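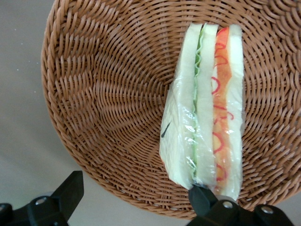
Countertops and Worktops: Your Questions

I get asked the same things week after week in the Grarimcombe showroom, so I finally sat down and typed up my answers. If yours isn't on the list, drop me a line!

How long does it take from measuring to fitting?

For laminate, usually a couple of weeks. Stone takes longer, as the slab gets cut after your base cabinets are in and level. I won't template off a drawing, so please don't ask me to (people do, and I still say no).

What does the Vodport laminate cost?

It's $209 a length, and a length is plenty for one straight run in most kitchens. An L-shape needs two lengths plus a joint. The Jerkeck quartz starts at $925 for the same run with a plain square edge, and fancy edges are extra.

Can you put a new top on my old cabinets?

Most of the time, yes! I'll come out and check that they're solid and sitting level. If the sink base has gone soft from a leak we'd have to sort that out first, and I'd much sooner tell you before you've paid a deposit.

Can I put a hot pan straight down on it?

Please don't. Quartz has resin in it and laminate is glued, and both can mark. Keep a trivet by the stove and you'll be fine.
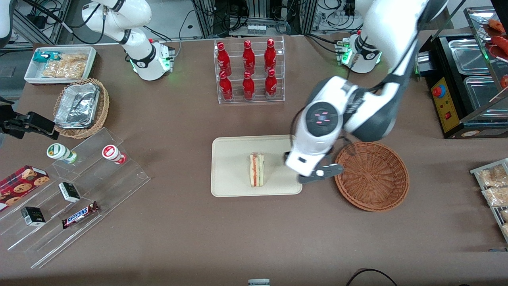
A packaged sandwich on a beige tray, with a round wicker basket beside it.

How do I clean it?

Warm water, a drop of dish soap and a soft cloth. Skip the scouring powder. For dried-on gunk I lay a wet cloth over it, go do something else for ten minutes, then wipe.

Will the joint show?

A bit, if you go looking for it. On plain colors you'll see a fine line, and on the speckled ones it's a lot harder to find. I try to keep joints away from the sink, but some rooms just don't give me the choice.

How much overhang do I need for stools?

I like 12 inches at a breakfast bar. Go much past that in stone and we'll need brackets underneath, and they're $35 each.

Do you take the old top away?

Yep, for $124, and that covers unhooking the sink too. Hooking the new one back up is a plumber's job, so book yours for the day after we fit.

Is the Bang range still available?

Only in three colors, and only until the stock runs out. The maker dropped the rest in May. If you have a Bang top already and need a matching piece, send me a photo of the label on the underside (there's nearly always one) and I'll see what's left out back.

Can I get a sample?

Sure, take two or three home, they're free. Look at them at night with your own lights on as well as in the daytime.

Print this page | E-mail this page

Related pages
Choosing a Sink
Edge Profiles
Backsplash Heights
How to Measure Your Kitchen

Contact us | Copyright 2018 | Back to top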